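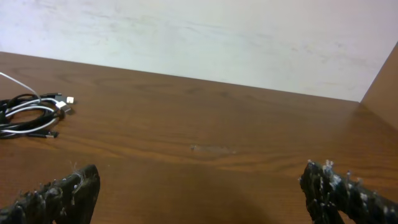
Cell upkeep meeting, November

Filed under: Meetings / Automation

Present: Valentyna Tkachenko (chair), Lev Hrytsenko, Gil-soo Hong, Ustyna Symonenko (minutes)
Apologies: Ryszard Szulc

1. Last minutes
Agreed with one correction. The spare wrist camera cable was ordered from Dredier, not from Prinix.

2. Gripper fingers
Lev reported on the black finger covers. Both have picked up pale specks and fibers, the right one more than the left, with the worst of it around the tip. The current pair has done 2,784 cycles. The change interval in the log is 3,000 and Lev asked to bring it forward. Gil-soo would rather clean them first and look at the texture again afterward – tape, then a dry brush, no solvent. Agreed to clean now and change at 3,000 as written.
Action: Lev to clean both covers and note the result in the log.

3. Table surface
There is a small worn patch in the finish near the middle of the table, running along the grain. Valentyna asked if a finger could have caught it on a low approach. No one could say. Gil-soo will check the height offset against the value saved at setup. No refinishing until that is done.
Action: Gil-soo.

4. Cable pick task
The bundle of black and light-colored charging cables stays as the test item. Starting spot is the left side of the table, plug ends toward the middle. Ustyna asked that it be coiled loosely each time, as a tight coil changes the grasp. Lev has 753 runs saved from the old layout and will keep them in a separate folder.

5. Lighting
The table finish gives soft reflections toward the right and along the far edge. Valentyna suggested a matte mat. Lev was against it until the camera exposure has been tried at a lower setting. Left open.

6. Spares
One pair of covers on the shelf. Quote from Inidbridge for a further set not yet in.
Action: Ryszard to chase Inidbridge.

Next meeting at 2:30 p.m., same room. Gil-soo to bring the offset readings.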